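Library opens repair and assembly bench

People who have bought flat-pack shelving and given up halfway will have somewhere to take it from Monday, when the Skultanance library opens its new assembly bench to the public.

The bench, in the former periodicals room, can be booked free for 60 minutes at a time. Library members can bring small household goods such as fabric-covered racks, drawer organizers and clothes stands, and borrow hand tools from the front desk.
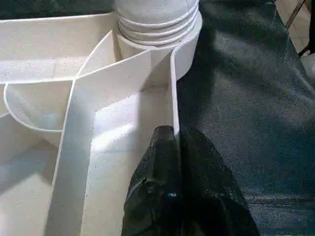
A white organizer tray with upright dividers.

Organizer Yulan Dong said the idea came out of a survey in which 334 members were asked what they had at home in pieces. Nearly half named some kind of storage unit, and missing instructions were the most common complaint.

Dong has since put together a binder of 170 instruction sheets, sorted by type of item. Copies can be made at the usual photocopying rate.
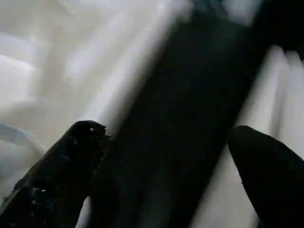
Fabric covers cause more trouble than anything else, Dong said, and should be fitted before the last tubes are pushed into their connectors. Covers that have been folded for a long time are easier to stretch if they are left flat overnight.

The bench takes items up to the size of a bedside table. Anything larger will need to be worked on at home, although the tools can be borrowed for up to 4 days.
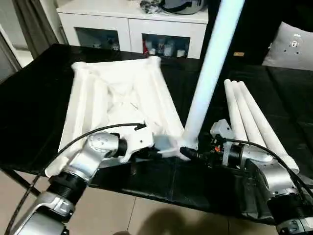 Bai, a library member, said an hour would be tight for a first attempt and asked whether evening bookings could run longer. The library will look at the hours again in September. Bookings can be made at the desk or by phone.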